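4.2 Snacks on the bed

I came into this part of the study expecting to write about kitchens. Our first round of home visits in Stokach was all cupboards, benches and fridges, and I had a tidy coding sheet with a row for every shelf. Then Birthe Kárason, who did the second round with me, pointed out that half of our households weren't sorting their packaged snacks in the kitchen at all. They were doing it on a bed. I went back through my own notes that night and she was right – I'd been writing "contents moved to bedroom" and then skipping ahead to whatever happened once the food was back on a shelf.

So this section is my attempt to fix that. I've called the practice "laying out", which is what one of our participants in Rornon called it, and I use it for any time someone puts packaged food down on a soft, flat surface so they can look at it all together before deciding where it goes. It's different from unpacking (section 4.1), where things travel straight from bag to shelf, and it's different from packing a lunch or a travel bag, although it often ends up as one of those. We saw laying out in eight of the homes, and in three of them it was the only way snacks ever got sorted.

The favourite explanation people gave us was plain old room. A kitchen bench in these flats tends to have a kettle, a dish rack and yesterday's mail on it, and a bed has none of those once it's been made. People also liked that nothing rolls off and nothing clatters. One mother did her laying out at nine in the evening with a toddler asleep next door, and she told me the table was "too loud for chips". I'd never thought of a table as loud before, but I've since tried it at home and I can see her point.

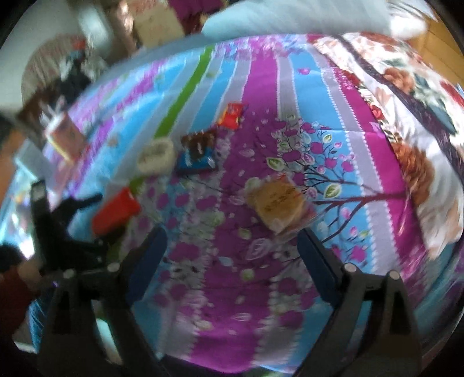
Colour was the bit I hadn't planned for. When Marianna Nowakowski and I interviewed people about how they find one particular snack in a spread, almost everyone talked about the packet colour first and the name of the product second (if they got to the name at all). That works nicely on a plain sheet. On a busy bedspread it gets harder, and Figure 2 is a good case to think with: the cover has bands of magenta and sky blue with a printed tree and round blossoms, and the snacks have to compete with all of that. The blue packet still has the brown, chocolate-coloured picture on its front to help it along, but the bread or pastry in its see-through wrapper is left to rely on its own golden-tan colour. Participants with patterned covers told us they looked for shape in these situations, so a round cup or a box was easy to name and a soft wrapper took a second look.

We also asked about order. I had assumed there would be rows, or at least sweet on one side and savoury on the other, because that's how I'd do it. Very few people worked that way. The usual habit was a loose scatter with gaps, big enough to get a hand in, and the sorting happened in the person's head. Birthe's term for this in the coding sheet is "open spread", and I've kept it. Closed spreads, where packets touch or overlap, mostly turned up when someone was in a hurry or when the bed was being shared with folded washing.

Small things got treated differently from big ones. Single wrapped sweets were often put down last and picked up first, and several people mentioned losing them in the folds of a cover. A household in Sterkow kept a shallow dish on the bed just for those. Boxes were used as a kind of edge marker in two homes, stood upright at the far side of the spread so the person knew where the food stopped and the rest of the bed began. I don't want to make too much of that, as neither participant seemed to think of it as a rule until I asked.

A typical session was short. Ours ran to about 45 minutes with the interview folded in, but the laying out was a small slice of that and the rest was talk – who likes what, which ones are for visitors, which ones have to be hidden from a brother. Alhassan's diary method would have caught more of this talk than our visits did, and we borrow from it for the follow-up described in section 5.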